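分类：家居杂谈 > 收纳与工作台
最后更新：8月

铁丝篮到底比塑料盒好在哪？

窗台上的橘子
桌上的小零碎又开始泛滥了。螺丝、夹子、用剩的胶带头，全摊在台面上，要用的时候找不到，不用的时候硌手。之前在 Pillier 买过一套塑料抽屉盒，2000 多日元等于白扔，抽屉太浅，关一次卡一次。现在想换成敞口的铁丝篮，有用过的说说吗？

半桶水木工
铁丝篮我用了好几年，黑色那种，耐看也耐脏。缺点就一个，小东西会从缝里漏，我在底下垫了张硬纸，完事。

Mujić
不同意楼上。都要垫纸了，干嘛不直接用纸托盘？我的做法是水果店要来的浅纸盘，软了就换，一分钱不花。篮子这东西看着清爽，伸手进去拿颗螺丝试试，指甲都能给你刮花。

半桶水木工
纸盘受潮就塌啊，我们这边梅雨天你来过一次就知道了……

Mujić
塌了换一个嘛，又不要钱。

窗台上的橘子
你俩别吵哈哈。我其实两样都有，纸盘放正在用的，篮子放暂时不用的。问题是分着分着就混了，到晚上11点还在那儿倒腾，第二天又是一锅粥。

Ngaio Cosgrove
我在 Narnville 租房那会儿桌子特别小，后来定了个规矩：篮子满了就必须清，不许再添第二个篮子。挺管用的，坚持到搬家。搬家以后桌子大了，规矩也没了，现在有10个篮子，别学我。

老墙皮
歪个楼，你们工作台后面的墙怎么处理的？我家刷的浅蓝绿色，当时觉得清新，现在横着一道一道的印子，擦也擦不掉，越擦越花。

Ngaio Cosgrove
哑光漆吧？哑光的别使劲擦，会擦出亮斑。要么补刷一遍，要么随它去。我选随它去。

半桶水木工
可以贴块板子挡一挡，顺便还能挂工具。

老墙皮
挂板试过，打孔的时候掉了一大块墙皮，不然我为啥叫这名字……

Conulik
回一下主楼。篮子和纸盘都行，关键是别买太深的！我家那个深得像个桶，东西掉进去就等于丢了，上次翻到底，找出来一把早就配了新的钥匙。浅的、边上有一圈护栏的最好，一眼能看到底。还有，别贪大，19厘米宽的就够放手边了，再大就变成垃圾堆。

Mujić
浅的这条我同意，难得。

Mateja Vasić
我是反收纳派，东西就摆台面上，看得见才会用。收进篮子的，十有八九半年不碰。

窗台上的橘子
可是摆台面上我妈会来收啊，她一收我就真的什么都找不到了😂

Mateja Vasić
那你买篮子吧。

老墙皮
篮子和纸盘我家也都用上了，墙上那些印子你们看还有救没？
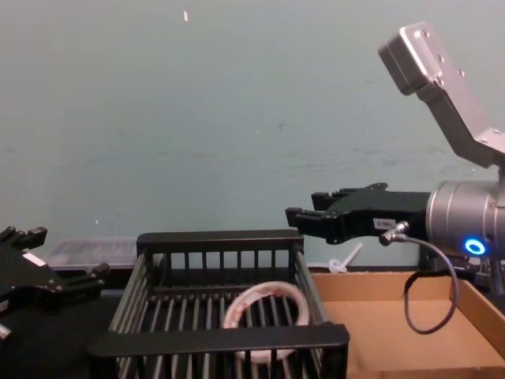 浅蓝绿的墙，黑铁丝篮加纸盘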